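Le plan de travail de cuisine

Le plan de travail, c'est la surface horizontale sur laquelle on prépare à manger, on pose les courses, on étale la pâte et, chez moi, on entasse le courrier. On dit aussi « paillasse », surtout dans le Sud et chez les gens qui ont fait de la chimie ! Le mot vient plutôt des laboratoires et des vieilles cuisines carrelées, où la surface maçonnée entourait l'évier. Je l'aime bien, ce mot, ma grand-mère n'en utilisait pas d'autre.

Longtemps, il n'y a pas eu de plan de travail du tout. On cuisinait sur la table, au milieu de la pièce, et l'évier en pierre restait tout seul sous la fenêtre. La surface continue, à hauteur constante, se répand au XXe siècle avec les cuisines équipées, quand on se met à aligner les meubles bas contre le mur (une petite révolution pour le dos, quand on y pense).
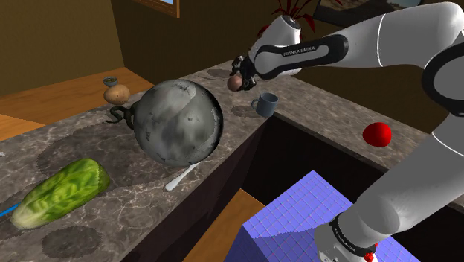
Côté matériaux, on a l'embarras du choix. Le bois massif est chaleureux, il se ponce, il se huile, et il déteste l'eau qui stagne près du robinet. Le stratifié reste le plus abordable. Le granit encaisse à peu près tout, le quartz reconstitué aussi, sauf les casseroles brûlantes, qui peuvent abîmer la résine. L'inox, c'est le choix des restaurants : hygiénique, bruyant, vite rayé. Et puis il y a le marbre, dont je suis tombée amoureuse à Toledo, dans la cuisine de Rodrigo Bermúdez, un marbrier à la retraite qui roulait sa pâte à même la pierre. Frais sous la main, superbe à voir... et terriblement sensible au citron ! L'acide attaque le calcaire et laisse une marque mate que l'éponge n'enlève pas. Rodrigo, lui, appelait ça « la mémoire de la pierre » et continuait à presser ses citrons dessus.

Pour les veines et les mouchetures, tout dépend des minéraux présents dans la roche, et deux tranches d'un même bloc ne sont jamais tout à fait identiques. Demandez à voir votre tranche avant la découpe, vraiment. Je ne l'avais pas fait pour la mienne, commandée chez Civora, et j'ai hérité d'une grosse veine rousse pile devant la plaque. Longueur livrée : 196 cm, pour un mur de 200. J'ai comblé avec une planche à découper posée debout.

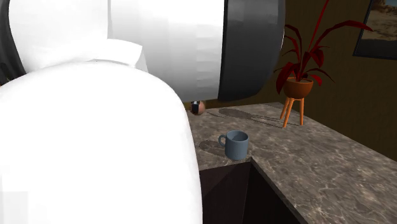 La hauteur, maintenant. Le standard tourne autour de 90 cm, mais une personne grande se cassera le dos dessus, et une petite aura les épaules dans les oreilles au moment de pétrir. La vieille règle consiste à plier le coude à angle droit et à descendre d'une bonne largeur de main. Certains prévoient deux niveaux, un plus bas pour la pâtisserie, et je les envie beaucoup.

Pour l'entretien, un savon doux et un chiffon bien essoré suffisent presque toujours. On évite le vinaigre sur les pierres calcaires (oui, même dilué), et on renouvelle le bouche-pores quand une goutte d'eau commence à foncer la surface au lieu de perler. Le bois, lui, réclame son huile dès qu'il grisaille. Je fais le mien en janvier, fenêtre entrouverte, et la cuisine sent le lin jusqu'au lendemain.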